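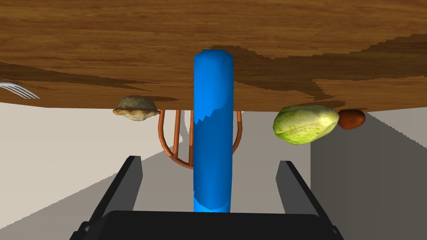 Giltby Handling Cell – Setup and Maintenance Meeting
Minutes

Last updated: January 5, 2025

Present: cell lead, simulation engineer, controls engineer, maintenance technician (minutes), safety representative. The Istley site joined by phone for items 3 and 4. Apologies were received from purchasing.

1. Minutes of the December meeting

Accepted with one correction. Under item 5, the spare gripper cable was recorded as fitted. It was received and put on the shelf. The cable on the arm is still the original.

2. State of the simulated cell

The simulation engineer reported on the rebuilt tabletop model. The wood texture loads correctly and the test objects are back in place: fork, whisk, cabbage and the smaller food items. The blue cylinder remains the reference part for grip checks.

The reference run before the holiday shutdown covered 1,060 grasp attempts on the cylinder. In 664 of these the part was held to the end of the lift. The remainder were logged as slips or as early closes, where the fingers stop against the part before the close command has finished. The engineer considers the friction value on the finger pads too low and wants to correct it before any change is made to the grip program.

The controls engineer asked whether the early closes could come from the collision shape of the cylinder instead. The collision shape is a plain cylinder with flat ends and the drawn part has a rounded end. It was agreed that this would affect contact with the table but should have little effect at the fingers. To be checked all the same.

Contact between the reference part and the whisk was raised. The whisk loops are modeled as a single solid block for collision purposes, so the part can register a touch where there is open space between the wires. The block will be replaced with separate loops. Run time will go up. The meeting accepted this for the whisk only; the cabbage and the other food items keep their simple shapes.

Action: simulation engineer to raise the pad friction value in steps and repeat the reference run at each step. Grip program to stay frozen until this is done.

3. Gripper on the physical cell

The maintenance technician reported play in the left finger joint. With the arm powered down and the finger held by hand, movement can be felt at the joint where the finger meets the palm. The right finger is sound. The joint screws were checked and two were found below torque. They were tightened to the value on the maintenance card and marked with paint. Some play remains, and the bushing is assumed to be worn.

Istley reported the same wear on their gripper and replaced both bushings together. They advised against changing one side only, as the fingers then close unevenly and the center position has to be set again within a short time. Agreed to follow the same practice.

A bushing set is on order from Babalola. Delivery is quoted at 11 working days. Until it arrives the cell may run at reduced speed with the light parts only. The speed limit is set in the controller and has been locked.

Action: technician to replace both bushings on delivery, then run the close-and-center check and enter the new offset on the card.

Action: purchasing to add a second bushing set to the spares list.

4. Calibration between the model and the cell

The tool offset in the simulation and the tool offset in the controller do not agree. The controller value was changed after the last finger swap and the change was not passed on. The difference is small along the approach direction but larger across the fingers, and it may account for part of the poor transfer seen in December.

Istley keeps both values in one file that is read by the controller and the simulation at startup. They will send their version. The controls engineer noted that the Giltby controller is an older release and may not read the file without a conversion step – to be tested on the bench before it goes near the cell.

The meeting discussed whether to recalibrate now or wait for the bushings. Any value taken with the worn joint would have to be taken again. Agreed to wait.

Action: controls engineer to test the offset file on the bench controller.

5. Routine care

The cleaning interval for the finger pads stays at every 30 operating hours. Pads are to be wiped with a dry lint-free cloth. Solvent was used on one occasion in December and the pad surface hardened; that pair has been scrapped. The instruction on the card will be reworded, as it currently says "clean" and nothing more.

The cable at the wrist is rubbing on the clamp edge. A sleeve has been fitted as a temporary measure. The spare cable will go on at the same time as the bushings.

The emergency stop test was done and signed. The gate switch test was done but not signed. The safety representative asked for it to be repeated, with the signature entered on the spot.

6. Any other business

Zoltalbridge has asked for a copy of the tabletop model for their own cell. No objection, provided the whisk change is included first.

The backup of the controller program is stored on a single drive in the cell cabinet. Controls engineer to put a second copy on the shared server.

Next meeting: after the bushings are fitted. Date to be sent out by the cell lead.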